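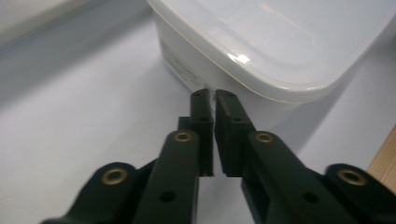 Allow项目第2期进展报告
致：Osman基金项目管理处
报告期：六月至十月

尊敬的各位同事：

首先感谢贵基金按时拨付第2期款项。下面向各位报告我们在这段时间里做了什么，哪些事情比计划慢，以及我们希望得到贵基金同意的几处调整。中文不是我的母语，如果有表达不清楚的地方，请直接来信询问，我会补充说明。

一、项目的问题没有改变

Allow项目研究的是进口关税提高以后，小型制造企业怎样处理增加的成本。公开的讨论大多谈钢铁厂，也就是关税想要保护的那一边。我们关心的是买钢材的那一边：做货架的、做农机零件的、做门窗五金的小工厂。它们每个月买材料，合同却常常是半年以前签的，价格已经写在合同里面。

我们选择两个地方做比较。Stastport是港口城市，工厂习惯使用进口材料。Sikia在内陆，离本国的钢材经销商比较近，运费的结构也不一样。在申请书里我们假设，Stastport的企业受到的影响会更早出现，而Sikia的企业会晚一些，但是不会更小。

二、问卷调查

问卷在七月初寄出，两地合计600份，一半用信件，一半用电子邮件。寄出以前，我们根据贵基金审稿人的意见修改了第三部分，把“您的企业是否因关税提高了售价”分成两个问题：先问售价有没有变化，再问企业自己认为是什么原因。这个修改是有用的。有一些企业提高了售价，可是它们写的原因是电费或者工资，没有提到关税。如果还用原来的问法，这些回答会被算进错误的一类。

到报告期结束，我们收到的有效回答还没有达到申请书里的目标。Sikia的情况比较好，当地的行业协会在自己的通讯里替我们登了一个短消息。Stastport的回答比较少，尤其是电子邮件的部分。我们打电话问了几家企业，得到的答复很相似：邮件被当作广告，或者转给了会计，会计正在做半年的账，没有时间。九月我们对Stastport没有回答的企业又寄了一次纸质问卷，信封上写明了项目名称和贵基金的名称。第二次寄出以后，回答有所增加，现在还在陆续收到。

三、访谈

访谈计划做100次，现在完成了88次。没有完成的访谈都在Stastport，并且都是出口比例比较高的企业。它们不愿意谈价格，因为国外的客户正在和它们重新谈合同。我们理解这个顾虑，所以向它们提出，访谈可以推迟到合同签完以后，也可以只谈采购，不谈销售。多数企业接受了其中的一种办法。

访谈的内容还在整理，下面几点只是初步的印象，请不要对外引用。

第一，关税的影响很少直接表现为裁员。老板们更常说的是没有补人：有人退休了，位置空着；或者夏天本来要招学徒，今年没有招。这种变化在就业统计里很难看见。

第二，库存是一个比我们预想更重要的因素。在新税率生效以前买了很多材料的企业，到夏天还在用旧价格的钢。它们在春天对我们的联系人说“没有影响”，到九月说法就不同了。因此问卷的日期很要紧，我们在数据表里加了一栏，记录每份回答寄回的月份。

第三，本国钢材的价格也上升了。Sikia有好几家企业从来不买进口材料，它们以为自己不会受影响，后来收到了经销商的新报价单。有一位做输送机支架的厂主把前后两张报价单放在一起给我们看，规格完全相同。他对关税政策本身是支持的，他说他愿意忍受一段时间，可是希望有人告诉他这段时间有多长。

第四，申请豁免的手续对小企业太复杂。表格要求填写材料的详细分类，还要证明本国没有相同的产品。大企业有专门的人做这件事。我们访问的小企业里，有的开始填了，没有交上去；有的根本不知道可以申请。我建议在最后报告里为这个题目单独写一章，原来的提纲里没有这一章。

四、数据工作

海关和港口的月度数据已经整理到八月。Stastport港口方面在夏天更换了货物分类的方法，新旧两种分类不能直接对应，钢制半成品这一类的差别最大。我们请港口的统计部门提供对照表，他们答应了，但是还没有寄来。在收到对照表以前，我们把六月以前和六月以后的数据分开保存，不做连续的图表。这件事使数据工作比计划晚了大约一个月。

工资数据来自地方劳动部门，质量比较好，没有需要报告的问题。

五、经费使用

支出总体上在预算以内。差旅费用得比计划多，原因是Sikia的访谈有一部分需要去两次：第一次去的时候，厂里正在赶订单，只能谈很短的时间。翻译费用得比计划少，多数受访者可以直接用中文或者英文交谈。第二次寄问卷的印刷和邮费没有在原来的预算里，我们先用办公费支付了。详细的表格在附件A，单据的复印件在附件B。

六、请求贵基金同意的事项

1. 把翻译费里剩下的部分转到差旅费和邮费，总额不变。
2. 把问卷截止的时间延长到十一月底，只对Stastport的企业。
3. 在最后报告中增加关于豁免手续的一章，相应地缩短关于历史背景的一章。历史背景的材料别处已有很多，缩短以后对结论没有影响。

如果贵基金对第三项有不同意见，希望能在十一月以前告诉我们，那时候我们要开始写初稿。

七、下一期的工作

十一月完成剩下的访谈，并且停止接收问卷。十二月做两地的比较分析，同时请两地各几家企业阅读与它们有关的段落，检查我们有没有理解错它们的意思。一月向贵基金提交初稿。如果税率在这段时间里再有变化，我们不打算重新发问卷，只对已经访谈过的一部分企业做电话补充，时间安排会另外来信说明。

附件A：支出明细表
附件B：单据复印件
附件C：修改后的问卷第三部分

Allow项目组
十月，Stastport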